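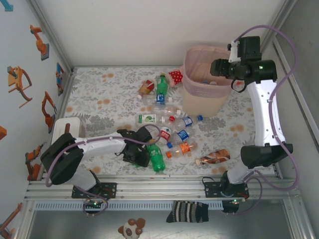
Home | Household | Kitchen & Table | Guides | Spares | Contact

We use cookies to remember your basket and language. Accept all | Manage settings

Section 2: Clearing drink bottles from the table

This section covers plastic drink bottles after a meal or a party. Glass and cans are dealt with in Section 3. The steps assume the Zovametti tablecloth and a small open-topped bin, but any wipeable cloth and any bin with a wide mouth will do.

Before you start

Put the bin at the back of the table, within arm's reach, or on the floor beside your chair. Fit the liner and fold 10 cm of it over the rim. Move napkins and other fabric away from the opening so they do not go in with the bottles.

CAUTION: Do not stand the bin on a table with a loose or folding leaf.

Steps

1. Check each bottle for leftover drink. Empty it into the sink, never into the bin.

2. Put the caps back on and tighten them by hand. A bottle without a cap can go in as it is once it has been emptied.

3. Lay the bottles on their sides. A standing bottle is easily knocked over when you reach past it.

4. Start with the bottles nearest the bin and work outwards. Leave any that are on their own until last.

5. Hold each bottle round the middle and lower it in neck first. Do not throw it. The mesh rim on light bins will bend if it is struck often.

6. When the bottles reach the rim, stop and change the liner. The small Ticona liner holds 11 half-litre bottles if they are not crushed.

7. Wipe the cloth from the centre to the edges, then lift it and wipe the table underneath.

Note: Labels and sleeves may stay on unless your local collection asks for them to be removed. In Pliltdale they stay on and caps are collected with the bottles.

Note: Fizzy drink leaves a sticky ring on patterned cloth that is hard to see until it dries. Use warm water and a drop of Clolirix, then rinse.

CAUTION: Do not crush a bottle with the cap on. The cap can come off with some force.

Spares

Replacement mesh rim: part 315. Liners are sold in rolls of 10.

Text by Rosaura Arboleda, checked by Reet Siliņa. Revised October.

Next: Section 3, Glass and cans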